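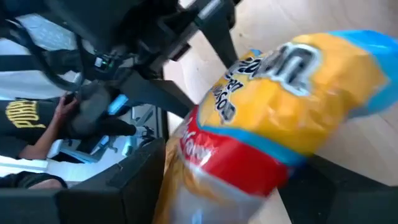
Open day at the Vusitari print works

Posted 11/27/22

I went along to the Vusitari open day expecting to be sold something, and I was. Vusitari prints sheet music, mostly under the Godoy name, and for one Sunday the doors were open to anyone with a ticket and sturdy shoes.

The tour began in the engraving office, where we were told that every new edition goes back to the composer's manuscript. I asked which manuscript, for the string quartets on the wall, and got a nice smile and a leaflet. The leaflet says "newly researched" twice and names no source. My old Godoy quartet parts have a page turn in the middle of a viola solo, and the new ones have it in the same place. So much for research.

The press hall was better. The big Lulteck machine was running a choral score of 52 pages, and it is a fine thing to stand next to, if loud. The paper is cream, heavier than it used to be, and lies flat on a stand. I tried it. Binding is still glue on anything thick - sewn copies are for the hire library only - and I have had glue fail on me before the second rehearsal.
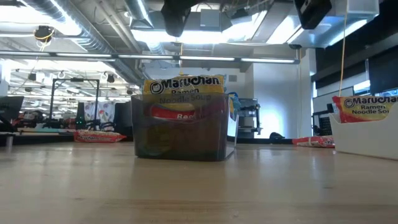 Vumska, from the same coach party, thought I was being unfair about the glue, and said a vocal score bought four years ago had been through two full seasons without dropping a page. Perhaps. Mine went in the spring.

The shop was at the end, of course. Full scores had 800 on the sign as the number of titles in stock, though I couldn't find the one I wanted, catalogue no. 1535, and was told to try again in December. Study scores were cheaper than online by very little. I bought one, and it has critical notes, in German only.

Tea was included. Parking was not.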